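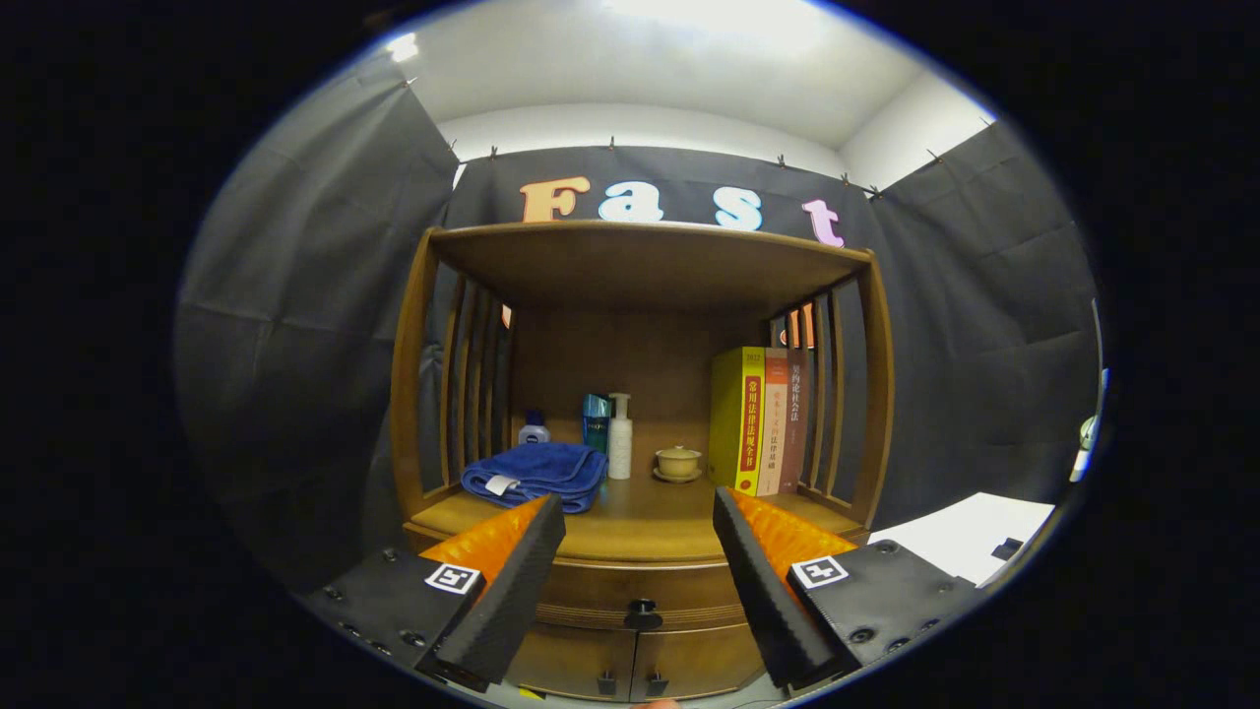 Tidy Enough to Repeat

On Tuesday evening the members of the Wotavon Robotics Club take off their shoes at the door. The rule is older than the robots, and I could not find who made it. Inside there is a gray curtain, a wooden cabinet, and a group of students who are arguing about a towel.

The towel is blue and folded, and it lies at the left of the shelf. The argument is whether the small white label should stick out or be tucked in. Yaa Eshun, the club leader this year, wants it out. "If a thing is in the house, it looks like that," she told me. "My mother does not hide the labels."

This season the club works on household tasks. They carry a gripper by hand, with two fingers and soft orange pads, and they do with it what they want a robot arm to do later. Each finger base has a black-and-white square marker, so the software can know where the fingers are. A member picks up a bottle and puts it down, or moves a book. Each of these is called one demonstration. When I visited in January, the club had recorded 1,758 of them.

I asked to try. The handle was heavier than I expected, and my wrist was tired after the first few minutes. Senyo Akolgo, who built the newest version of the handle, watched me and did not say much. Then he told me I move like a person who is late for the bus. A learner must be slow, he explained, and must not correct the hand at the last moment, for the model will copy also this.

Books are the most hated object. They stand together at the right end of the shelf, against the slats, and a finger has to enter between two covers. The thick yellow one, a collection of laws in Chinese, came from a second-hand shop with the other two. Nobody in the club studies law. Wekesa Kinyua likes it because it stands well alone. Ewurabena Acheampong does not like it at all, and her opinion has weight, as she has done more book demonstrations than any other member.

The lidded cup has its own rules. It must sit on the saucer before each start, and only members who have done 18 hours of practice may lift it. There was another cup before. I was shown the place on the floor.

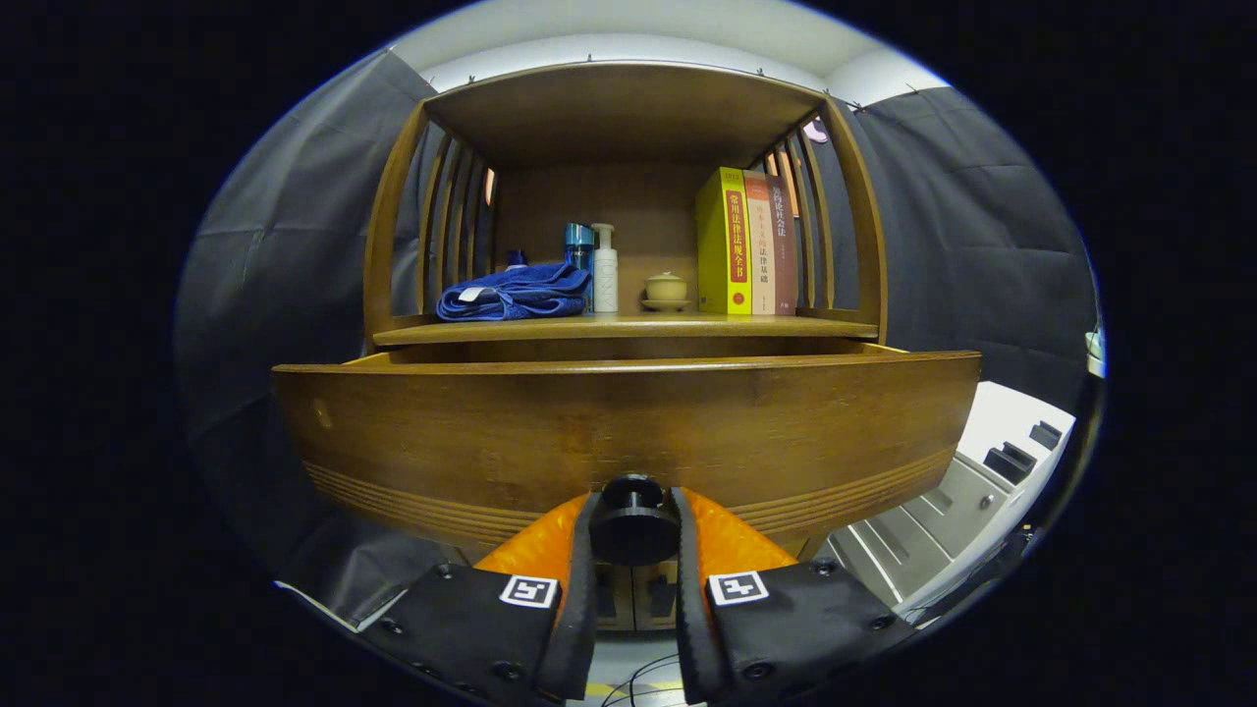 Adom Asamoah

Between the recordings somebody resets the shelf. It is a boring job and they take turns, with a list taped to the door. The towel goes back to the left, the bottles behind or beside it, the cup to the middle. It should not be exactly the same each time. Ewurabena moves the bottles a little on purpose, and she is strict with new members who put everything back too perfectly.

In spring the club will go to the Bullberg Open, where each team gets a shelf it has never seen and six minutes to work on it. Last year Wotavon finished in place 7. The robot took hold of the pump bottle by its head, pumped it, and put soap on the table of the judges. Senyo still has the video on his phone and he shows it to every visitor, also to me, two times.

This year they have a new model, called Asante, which is "thank you" in Swahili. Wekesa chose the name. It is trained overnight on a computer that a parent gave to the club, and in the morning the first person to arrive tests it on the real arm in the next room. Some mornings it folds the towel. One morning it pushed the towel slowly to the end of the shelf and waited there, and the students waited also, because they wanted to see if it had a plan.

Yaa finishes school this summer. She has written a notebook for the next leader, with the order of cables, the shop for the orange pads, and a full page about the towel. I asked what is on this page, and she said I should come back on a day when I have more time.

By eight o'clock the argument about the label had ended with the label out, and Wekesa had started on the books.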